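Chapter 8
Masks and Soft Edges

What this chapter covers
Hiding parts of a layer without deleting them
Painting on a mask with black, white and gray
Feathering, and when to leave it alone
Fine detail: hair, fur and loose threads

If you worked through the last chapter, you have already erased something you wished you could have back. I did it for years! Masks are the cure, and once they click you will want to put one on every layer you open.

A layer mask is a grayscale picture that rides along with your layer. Where the mask is white, the layer shows. Where it is black, the layer is hidden. Gray gives you everything in between, so a mid gray lets half of the layer through. The pixels themselves are never touched. You can hide a whole sky in September, open the file again in spring, and paint it right back in.

Riet Visser, who retouched catalog pages for Jekby before she began teaching, starts all her students with a big soft brush and a plain portrait. They paint black over the background, go too far into the shoulder (everyone does), switch to white and bring the shoulder back. Ten minutes of that teaches more than any diagram I could draw for you.

Soft or hard?
Brush hardness decides how fast the mask moves from black to white. A sweater wants a slightly soft edge, 2 pixels or so of feather on a small web picture. A coffee tin wants almost none. Look at the edge in your photo before you touch the slider, and match what the lens gave you.
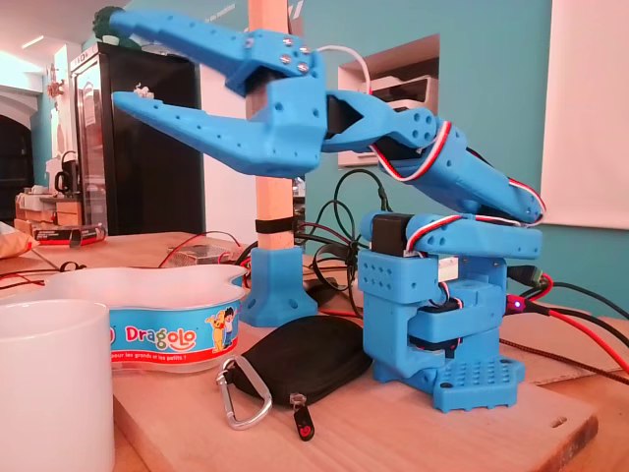
Edges with holes and gaps in them are where masks really earn their keep. Fences, bicycle wheels, lace curtains, all of them let the background peek through, and each little opening needs its own bit of black. The blue robotic arm has small openings too: the base plate has a grid of small round holes, and a red-and-white cable loops over the forearm. Mask the big outline first with a hard brush, then zoom in for the holes, and save the cables for last with a brush no wider than the wire.

Before you start
Open the practice file for this chapter and duplicate the bottom layer. Name the copy "cutout" and add a white mask to it. Exercise 8.1 begins with the brush set to black at full opacity.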